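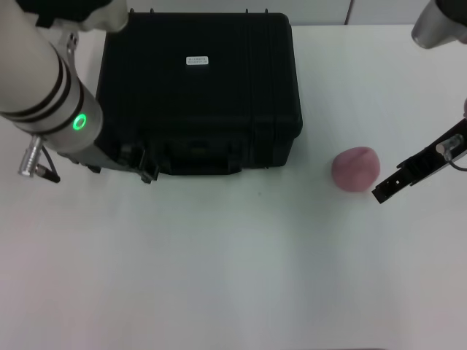 By Triin Ķēniņš and Sander-group documentation, Saltska
Checked by Karlijn Stevens
Last changed February 15, 2021

Section 4. Setting up the Praker weather station at the site

This section is for the person who puts the station in its place for the first time, or who moves it to another place. If the station already stands and you only want to read the values, please go to Section 6.

You need a free half day, a helper for raising the mast, and the two keys of the base plate. The display unit must be charged overnight before you begin. Read the whole section one time before you take the tools in the hand.

4.1 Choosing the place

1. Look for open ground with short grass. The wind sensor must be free on all sides.

2. Measure the distance to the nearest building or tree. It must be at least 10 times the height of that building or tree. If your land does not allow this, take the best place you have and write the distances in the site sheet on page 2. A station in a less good place is still useful when the place is well described.

3. Do not put the station over asphalt, gravel, or a flat roof. The temperature will be too high in the afternoon, and no setting in the menu can correct this.

4. Check that you can walk to the place in winter.

Note: The radio link between mast and display unit reaches 330 feet in open air. One stone wall between them can take away half of it.

4.2 Unpacking

5. Lay the carrying case flat on a clean table, with the lid up. Open both latches before you lift the lid.

6. Take out the parts in this order: wind sensor, rain funnel, temperature shield, cable bag. The wind sensor lies on top and its cups bend easily. Hold it by the gray foot, never by the cups.

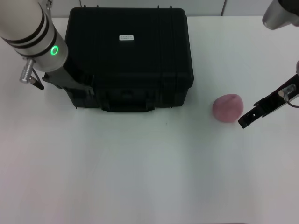
7. Compare the serial number on the foot of the wind sensor with the number on your delivery paper. If they are different, stop here and write to Schouten, who keep the calibration records for all the stations. With a wrong record the wind speed can be some percent too low and you would not notice it.

8. Leave all parts outside in the shade for one hour if they come from a heated room. During this time you can prepare the base.

Caution: The small bags of drying powder are not for eating. Keep them away from children and animals.

4.3 Base and mast

9. Push the base plate into the ground with the four long pins. On soft ground use the wide pins, which are ordered separately.

10. Put the level on the plate, first in one direction and then across. Turn the corner screws until the bubble stands in the middle both times.

11. Fit the sensors on the mast while the mast is lying down. Tighten the collars by hand only.

12. Raise the mast together with your helper. One person holds the foot, the other walks the mast up. Close the locking ring and turn the key until it clicks.

Warning: Do not raise the mast in strong wind or when there is thunder. Look up for power lines before you start.

13. Turn the wind sensor so that the red mark points to true north. A compass shows magnetic north, so use the correction for your region from the table in Appendix B.

14. When all parts are on the mast, check the case for small pieces that stayed behind. The spare collar screw likes to hide in the corner.

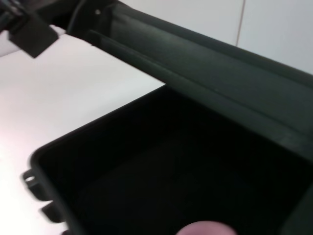
4.4 First start of the display unit

15. Hold the power button until the screen is light. Choose your language and then the units.

16. Enter the altitude of the site in feet. The unit accepts values up to 3000 without extra steps. For higher sites you must first change "Range" to "Mountain", otherwise the pressure shows dashes.

17. Wait for the first full set of values. The rain value stays at zero until the funnel has tipped one time. You can test it with a spoon of water, but then please clear the daily total in the menu.

18. Choose how often values are saved. We advise every ten minutes for normal use. The memory holds over 800 days of daily summaries, and the oldest are written over when it is full.

Note: The clock does not change to summer time by itself. Sze-wing Chow from our support desk recommends to leave it on standard time the whole year, and most of our users do this.

4.5 After the work

19. Close the empty case and keep it in a dry room.
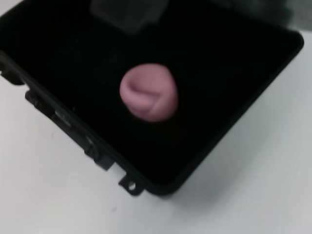 You will need it again for the yearly calibration, for which the wind sensor and the temperature shield travel back to Schouten. The best month to send them is June. Remove the batteries from the display unit if you send it also.

20. Walk to the station after the first storm and check the level again. New ground settles a little.

21. Fill in the site sheet, sign it, and keep one copy with the manual. The second copy goes to Saltska together with the guarantee card.

If one of the values stays empty for longer than one hour, see the fault table in Section 7 before you open any part. Opening the temperature shield ends the guarantee.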